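Facility use agreement

A facility use agreement is a written contract under which the owner of a building, room or outdoor area allows another party to use it for a stated purpose and a limited time. School districts, public libraries, park departments and colleges use such agreements when they open their space to outside groups. The document is also called a use permit or a short-term license.

Legal nature

A facility use agreement is usually drafted as a license and not as a lease. A lease gives the tenant exclusive possession of the property for its term. A license gives only permission to enter and use it, and the owner keeps control of the premises throughout. Courts look at the substance of the arrangement, and the title printed on the form does not settle the question. An agreement that hands over sole control of a space for a long period may be treated as a lease whatever it is called.

Licenses can often be revoked at will unless the agreement says otherwise. Most forms therefore include a cancellation clause stating how much notice each side must give and what happens to fees already paid.

Common terms

The opening section names the parties, the space, the permitted use and the hours of entry. Setup and cleanup time normally count as part of the booked period. Use outside those hours is a breach and may be billed at a higher rate.

Fee schedules tend to separate users into classes. The Holloway schedule has 12 classes, with student groups at the bottom and commercial users at the top. Wilgate applies a flat charge of $274 per session plus a deposit of $881, returned after inspection. A deposit does not cap the user's liability for damage unless the agreement expressly says so.

Condition of the premises

Most agreements require the user to return the space in the condition in which it was received, apart from ordinary wear. Furniture must go back to its original position, and trash must be removed or placed in the containers provided.

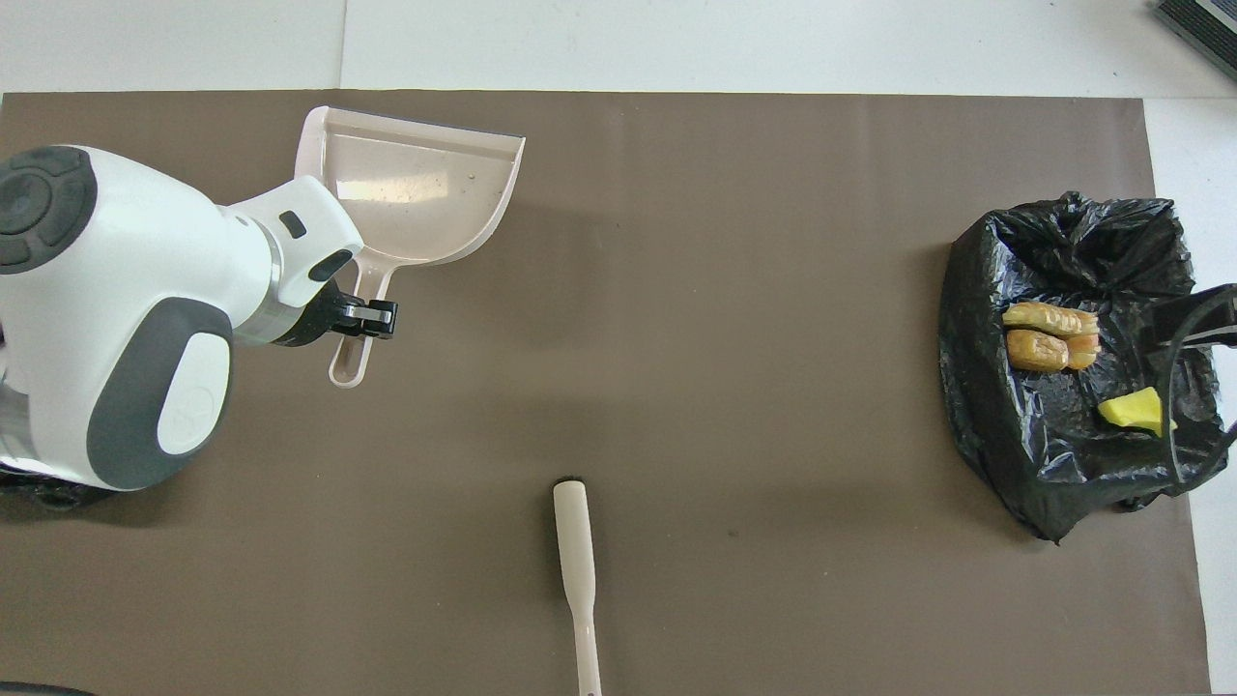

Where the user fails to do this, the owner may carry out the work and deduct the cost from the deposit. Better-drafted forms set an hourly rate in advance — disputes over the amount are otherwise common. The Ternamano form allows the user six days after receiving an itemized statement to object in writing.

Assignment and subletting

The right to use the space is personal to the party named. It may not be transferred or shared without written consent. The Narard form treats an attempted transfer as grounds for immediate termination, with fees forfeited.

Termination

The agreement ends when the booked period ends. Duties that arose earlier, such as payment for damage, continue until they are met.

See also

Easement
License (property law)
Security deposit
Special event permit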